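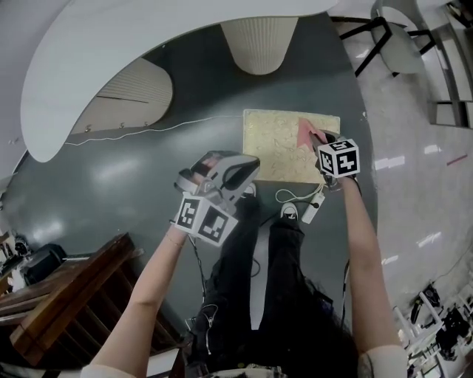
Black trainers, white power strip

Thread: Clarnusby Radio and the Sunday sermon

siwan_wynne
Did anyone catch the sermon last week? Pastor Huerta asked the Almighty to "deal with" the planning department. By name, in one case. I've written to the station.

Stident
He's been praying against the bypass since November. The bypass is doing fine.

marisol_v
It's a prayer, not a threat. My gran prayed against the gas board for years.

siwan_wynne
Your gran didn't have a transmitter. The woman he named lives on my road and has 240 strangers' opinions in her inbox.

holovko
Transcript is up on the station site. He says "remove her from her seat". You could read that as an election matter.

Stident
She isn't elected.

holovko
Ah.

marisol_v
Fine, naming her was daft. But pull the whole slot and you lose the imam and the Quakers too.

Stident
The Quakers' slot is mostly silence. I thought my radio had gone.

jtrnka
Station rules say 3 upheld complaints and the speaker is off air. He's on 2. Siwan, did you send yours by post or through the form? They only log the form.

siwan_wynne
By post – second class. Off to find the form.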